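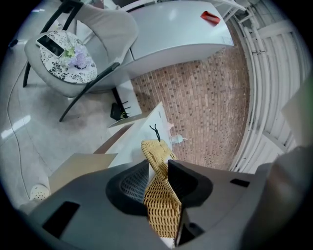 Meenakshi Khurana wrote in to say that she bought the open basket for letters and it now holds her phone charger, two pairs of glasses and the post she doesn't want to open, and could we please make a deeper one. We have passed that on to the weavers. For now the depth stays as it is.

Home | Baskets | Desk and Table | Bathroom | Care | Delivery | Contact

Print this page | E-mail this page

Zemora Wicker Tissue Box and Open Basket

Zemora is our tan woven range for desks, side tables and shelves. There are two pieces, a tissue box and an open basket, and they can be bought together or one at a time. Both come from the Proltolier workshop and are woven by hand, so expect small differences in colour and in how tight the weave is from one piece to the next. If you are ordering several for the same room, put a note on the order and we will pick out ones that are close in shade.

Tissue box, item 307

A lidded box with a rectangular slot in the top. It takes a standard flat box of tissues. Take the tissues out of their card box if you like, but they pull more evenly if you leave the card on. Thick balsam tissues can catch on a new slot. Run a finger round the inside edge and press down any loose ends before you fill it.

Open basket, item 279

For paper, pens, cables, hand towels or anything else that tends to spread over a table. The weave is open enough that very small things such as paper clips and pins will work their way through. Line it with a sheet of paper or a cloth if you want to keep those in it too.
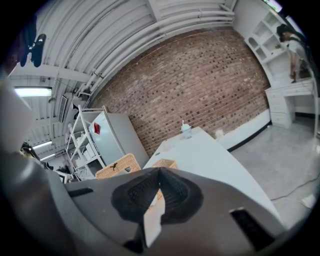
Neither piece is meant for wet things. A damp hand towel for an hour will do no harm, but a plant pot will mark the bottom and in time the strands will go dark and soft. Keep both pieces off radiators as well. Dry heat makes wicker brittle, and it will start to creak and then split at the corners.

Care

Dust with a dry paintbrush or the soft brush on a vacuum cleaner. For marks, use a cloth wrung out in warm water with a drop of washing-up liquid, then leave the piece to dry away from the sun. Don't soak it. Stray ends can be trimmed with nail scissors, cut close and at a slant.

New wicker has a grassy smell. It goes in a week or two with the window open.
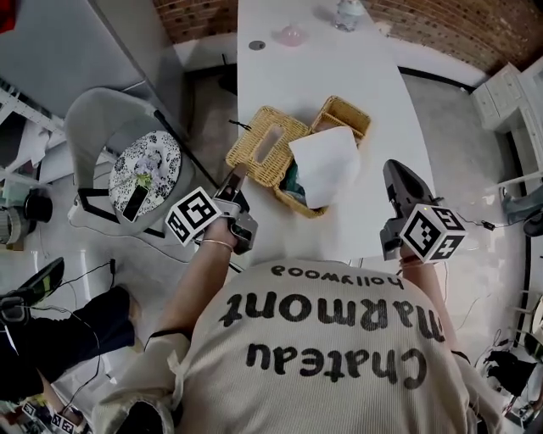 Zemora tissue box and open basket on a white table.

Ordering

Orders placed before noon leave the Skirlow warehouse the same day. We are closed for stocktaking for part of August and orders will wait until we are back. If a piece is out of stock, allow 4 weeks. Shops wanting 6 or more of either item should ask Rosaire Sandhu for the trade list.

Returns are accepted unused and in the box they came in. We can't take back baskets that have been painted or varnished.

The Lu lining, a plain cotton bag that ties at the corners, fits the open basket only. It is sold separately and can be washed at 40.

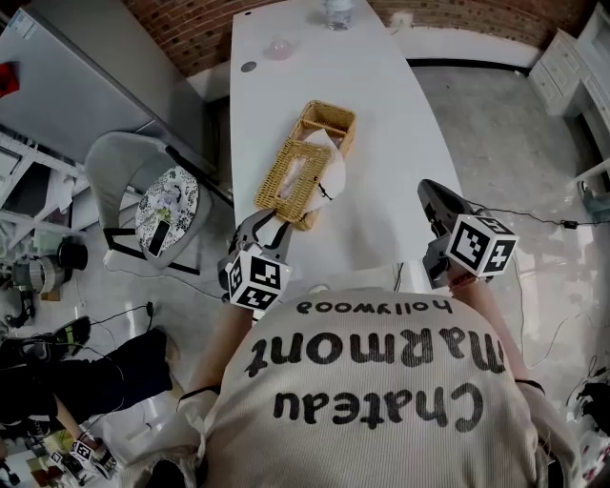
Tissue box, item 307, with tissues.

Print this page | E-mail this page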